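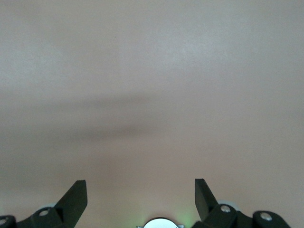

Inside cabin on the Cedunlow, mid-ship or aft? And is late sitting a mistake with a 9 year old?

Cruise Help > Ships & Cabins > First-timers

posted by tidetable_tess

Hi all, first cruise, bit lost. We've put a deposit on a 12 night sailing on the Cedunlow in June, two adults and one child (9). Booked a guarantee inside because it was cheapest by a mile and then the agent rang and said we could pick a cabin now if we paid a bit more, but we have to say by the end of the week. Two on offer. One is mid-ship on deck 3, low down, near the crew gangway I think. Other is right aft on deck 8, underneath the buffet.

My husband gets seasick on anything, pedalos, the lot. So I was thinking deck 3. But my sister-in-law went on the sister ship (the Masson) and said the low decks are noisy in port because of the doors and the tenders and you get woken at 6. She was forward though so maybe not the same thing.

Also the dining. Early sitting is full and we're waitlisted, so it's late at 8.30 or the buffet. Our daughter is normally in bed by then and turns into a monster. Is it worth hanging on for the waitlist or does everyone just end up in the buffet? I don't want to pay for the speciality place every night, it's the steak one and she won't eat steak.

Last thing — the itinerary says Drostonum is a tender port. Does that mean we might not get off? It's the one stop I really wanted. Should we book the ship's excursion or can we just wander about?

Sorry that's three questions. Thanks in advance

PS the third berth is a pulldown, is that ok for a child or is it the sort of thing you fall out of

posted by halyard_and_chips

Deck 3. Don't even think about it, take deck 3 and pay the extra.

Long version. Been on Cedunlow twice and Masson once. Same hull, different insides, so your sister-in-law is half right. Forward on the low decks you get the anchor and the thrusters and yes it's grim, like somebody dragging a skip under the bed. Mid-ship you hear a hum and that's your lot. Some clanking when they open up the side doors in port but I slept through it and I'm a light sleeper. My other half didn't notice at all.

Aft on 8 is a different matter. Two problems. One, movement. The back end goes up and down more than the middle and it shudders when they're manoeuvring, and anyone who gets ill on a pedalo will know about it. Two, the buffet. They start setting up at stupid o'clock, chairs scraping, trolleys. Never sleep under a buffet, or a pool deck come to that. Look at the deck plan, put your finger on the cabin, then look at what's directly above AND below. You want cabins both sides of you. I think deck 3 has the laundry under part of it but further back.

For the seasickness, tablets the night before you sail, not when he's already green. Ask a pharmacist which sort, some knock you out. Green apples and dry crackers, reception usually have both if you ask. And get him out on the open deck looking at the horizon. An inside cabin is no good if you're lying in it feeling rotten but for sleeping it's fine, and you won't be in it much.

Late sitting with a 9 yr old — we did it with ours at 7 and 10 and it was ok for three nights and then it wasnt. What worked was feeding them in the buffet at 6ish, dropping them at the kids' club, then the two of us went to late dinner. The club did a thing where they'd take them straight from the buffet, no idea if they still do, ask when you board.

Waitlist, go to the maître d's desk the minute you get on. Not after lunch, not after unpacking. There's normally a table set up outside the main dining room from noon or so and they have the list in front of them. People drop out of early all the time. We were told no by the agent, no by the phone line, and had a table for 6.15 by teatime. Be nice, take the child with you.

Drostonum can't help, we missed it both times. Which probably tells you something.

posted by quaynote

Disagree a bit about missing it. We got into Drostonum no trouble last summer, flat calm. It's the wind direction that does it, anything from the west and the captain won't put the boats down. June is supposed to be better than later on. But it's a tender port and there's never a promise, read the small print, they can swap it or skip it and all you get back is the port fees. Don't book anything private there that you can't cancel.

Ship's excursion or not — you don't need one to see the town. Tender drops you at the harbour steps, town's right there, old walls, a market, couple of decent cafes up the hill. Only reason to buy the excursion is that those people go off on the first boats. Everyone else gets a ticket with a number and sits in the theatre. We had ticket 483 and waited well over an hour. If you want to go early without paying, queue for tickets before breakfast, one of you goes and gets them for the whole family. Or leave it till late morning when the rush has gone, and you just walk on with no ticket.

Watch the last tender time. It's a good bit earlier than the sailing time and the queue coming back is worse than going out, full sun, no shade. Take water and a hat for your daughter.

If tenders get called off you'll hear it over the tannoy around 8am and then everyone rushes to the pool at once. Sunbeds gone in minutes.

Pulldown bed: fine. Has a rail and a ladder. The steward puts it up in the day so you can move about. Only thing is whoever's in the bed underneath will bang their head on it the first morning. Bring a little plug-in night light, inside cabins are BLACK, properly black, can't see your hand. Kids going down a ladder to the loo in that is asking for it. Check what plugs they have, ours had 2 sockets and only one was any use. No extension leads with surge protection, they take them off you at the gangway and you get them back at the end.

Oh and get the Rustier app before you leave home. It's the one they use for the daily programme and booking shows. Downloading it on the ship's wifi is hopeless. You can message each other on it once you're aboard, think it was free but don't quote me, might of been part of our package.

posted by bunkmate62

we had deck 8 aft on the Masson and it was lovely, never heard a thing. great for breakfast just go up the stairs. depends on the person I suppose. wouldnt worry about it too much you'll have a brilliant time

posted by tidetable_tess

Thank you all so much!! Rang this morning and we've gone for deck 3. She said there's cabins above and below so fingers crossed. Still waitlisted for early dining, will be stood at that desk with child in hand. Husband has been sent to the chemist.

Didn't know about the night light, ordering one now. Will leave Drostonum unbooked and see what the wind's doing.

Last updated: June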